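Work and Automation, Week 3 handout
Who does the job once the machine can do it?
Gus Blackwood, 18/09/2022 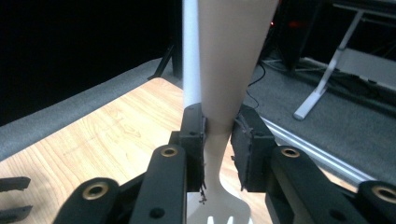
Last week we ended on the claim that automation takes the dull tasks and leaves the interesting ones for people. I said I didn't buy it, and a few of you asked why. These notes are my answer, or the start of one. Bring them to the tutorial with your own objections written in the margin.

1. Tasks and jobs

A job is a bundle of tasks. A vendor sells you a machine for one of them. Picking up a plastic fork and putting it in a tray is a task. The person who does it on a catering line also notices when the tray is cracked, tells the next shift the wrap is running low, and covers for whoever is at the dentist. None of that is in the quote.

So when you read that a machine "does the job of" a packer, stop and ask which part. Write the tasks out. Most students manage four or five for a job they have never done and close to 20 for one they have. Keep that gap in mind whenever you read a report by someone who visited a site for a morning.

2. The Okby case

You have the case pack already. Short version: Okby packs meal kits for flights and hospitals. Each kit gets cutlery, a napkin and a sachet. The packing room had 58 people across all shifts when the firm brought in Rarutholm to look at robotic picking for the cutlery station. The pitch promised that staff would be "freed up for higher-value work".

Look for that higher-value work in the pack. I have been through it twice and found one line, which mentions "quality oversight". From the interviews, quality oversight meant standing beside the cell and clearing it when it stopped. Several packers said this was more tiring than packing. You can get into a rhythm with packing, even have a chat. Waiting for something to go wrong is a different sort of tired, and it was paid at the same rate.

To be fair to the firm, two of the people interviewed were glad to be off the cutlery station because of their wrists. Don't leave them out of your essays because they spoil the argument.

3. Teaching the machine

Someone has to show a gripper how to hold things. In a lot of current projects that means a person doing the movement over and over with a hand-held version of the tool while it is recorded. At Okby the plan asked for 200 demonstrations per item. The packers were the obvious people to ask, being good at it, and they were asked.

Questions we need to spend time on:

Is this skilled work? If so, where does it show up on the payslip?
Who owns the recordings once the packer has left?
Would you do your best work at it, knowing what it was for?

Vestetti, who supplied the trays, treated demonstration time as ordinary hours in their own plant. Alcantara paid a small allowance, then dropped it in July. Neither told staff in writing what the recordings would be used for. I find that hard to excuse - it would have taken one page.

4. Reading the numbers

Be wary of "picks per hour". Ask whether stoppages are counted, and who clears them. Ask whether the forks arrived neatly stacked, and if they did, who stacked them. Work that vanishes from one station has a way of turning up at another under a different cost code.

For the tutorial

Read sections 2 and 5 of the case pack. Pick one job you have held, list its tasks, and mark the ones you would hand over. Then mark the ones your manager would. One page, handwritten is fine.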